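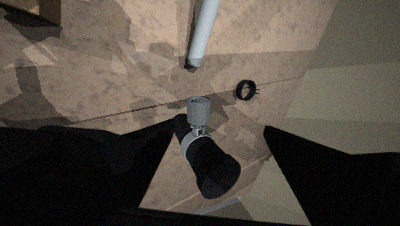
4. Empty periods between purchase and first letting

4.1 What was measured

The previous section dealt with the prices small landlords paid. We now turn to the time that passed between completion of the purchase and the start of the first tenancy. For most owners in Latumley this is the only stretch in which a property costs money every week and brings none in, and it is left out of the simple yield sums that many of them used when deciding whether to buy.

We call this stretch the first void. It starts on the day of completion as recorded in the sale file and ends on the day the first tenancy agreement begins. Where a tenant was already in place at completion, the first void is zero and the property is kept in the sample but shown separately. Where the owner moved in, even for a short time, the property is dropped.

The sample comes from two sources. The larger is the Flokine listings archive, which keeps each advert together with every change made to it, including changes to the asking rent. After duplicates and holiday lets were removed, 3,961 adverts remained. The smaller source is the set of tenancy files held by Lindemann, the letting agent with the longest run of records in the town. The Lindemann files give true start dates for tenancies, whereas the Flokine archive gives only the day an advert was taken down. An advert may be withdrawn well before the tenant moves in, or left up by mistake after the keys have been handed over. For properties found in both sources we used the Lindemann date.

We also held 20 interviews with owners who had bought in one of the 4 wards covered by the study. They were asked to bring their own papers where they had kept them. Most had a bank statement and a folder of invoices, and a few had a full spreadsheet. Answers given from memory were marked as such and were not used to work out the length of a void.

4.2 Stages within the first void

It helps to split the first void into the time before the property is advertised and the time after. The two behave differently. The time before advertising depends mainly on works and paperwork. The time after depends on the asking rent, the season and how easily viewings can be arranged.

Owners tended to blame the second part. In interviews the usual complaint was that viewers did not turn up, or that applicants dropped out at the referencing stage. The records point the other way. In most of the matched files the longer part of the void came before any advert was placed, and the wait was often for a single trade. Kitchens and electrical work were mentioned most. Several owners had booked a decorator to follow straight after the electrician, lost the slot when the electrician ran late, and then waited weeks for another.

Paperwork caused shorter delays, but they were more common. Some owners had not known that the safety certificates they were given by the seller could not simply be carried over once wiring or appliances had been altered. Others had an insurance policy which did not cover a let property and had to arrange a new one before the agent would advertise. None of these jobs takes long when it is started before completion. Very few owners had started before completion.

Figure 4. Rendered view of a black robot arm with a two-fingered gripper on a square wooden table. 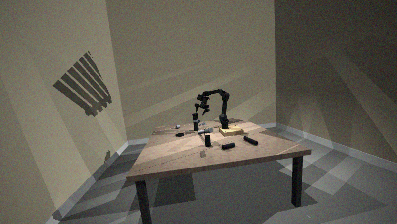
Once a property was on the market, the asking rent had the clearest link with the length of the wait. Owners who set the rent from their mortgage payment, adding a margin to reach a figure they felt they needed, waited longer than those who set it from nearby lettings. The first group also made more changes to their adverts. A common pattern was one small reduction, a pause, and then a second and larger one. By the time the second reduction was made the owner had usually lost more in rent than a lower starting figure would have cost over the whole of the first tenancy.

We do not claim that every long wait is the result of a high asking rent. Some properties are hard to let at any likely rent. Ground-floor flats on the Pluna estate stayed on the market longer than upper-floor flats there, including those advertised at the same rent, and the agents we spoke to put this down to damp in the older blocks. We have no survey data with which to check that.

4.3 Season

March was the month in which the most purchases in the sample completed. It was not a good month in which to have a property ready, since demand from tenants in Latumley rises later, when college places are settled. Owners who completed in March and carried out short works therefore reached the market during a slow spell. Those with longer works sometimes did better on the second part of the void, simply by arriving later, although their total void was no shorter.

Hoarau, in an earlier study of coastal towns, argued that owners should delay completion to match the letting season. Timothée Hoarau was kind enough to comment on a draft of this section and noted that his advice assumed a seller with no chain. Most sellers in our sample were in a chain, so few of the buyers could have moved the date by much. For them the more useful question is how the works can be arranged around a date they do not control.

4.4 Agent or owner

Owners who used an agent had a shorter second part of the void than those who let directly, but the gap narrows once the type of property is taken into account. Agents were used more often for one- and two-bedroom flats, and these let faster in every ward however they were advertised. For larger houses we found almost no difference.
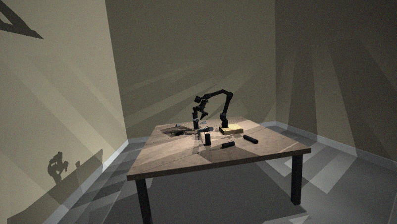 Viewing hours account for part of what remains. Adverts that offered viewings after 6 pm were taken down sooner than those that offered daytime viewings only. Owners who let directly and worked full time were, as might be expected, well placed to show people round in the evening, but many of them held all viewings on one weekend afternoon. An applicant who could not make that afternoon had to wait for the next, and in several of the cases described to us had found somewhere else by then.

The agents' fee should be set against any saving. We asked owners to state the fee they had paid and compared it with the rent gained through the shorter wait. For flats the two were close. For houses the fee was larger. This comparison takes no account of the owner's own time, which most of those interviewed did not cost and some said they did not mind giving.

4.5 Limits of the data

Three points should be kept in mind when reading these results. The Flokine archive does not include properties let by word of mouth, which are likely to have short voids. Our figures for the second part of the void are therefore probably too high for the town as a whole, and most of all for the streets near the hospital, where rooms and small flats pass from one member of staff to the next.

The interviewed owners had all kept their property. Of those we approached, 9 had sold within a year of buying and none of them agreed to take part. It is reasonable to suppose that some sold after a long first void, and their absence makes the interview group look more settled than small landlords in general.

The Lindemann files record works only where the agent arranged them or was told about them. Where a file is silent we treated the cause of the delay as unknown. The share of unknown causes is highest in the oldest files, and we have not tried to fill the gaps from the adverts, although phrases such as "newly refurbished" appear in many of them. The same phrase was sometimes still in use two tenancies later.

Section 5 uses the matched files to work out the cost of the first void as a share of first-year rent, with works costs shown separately.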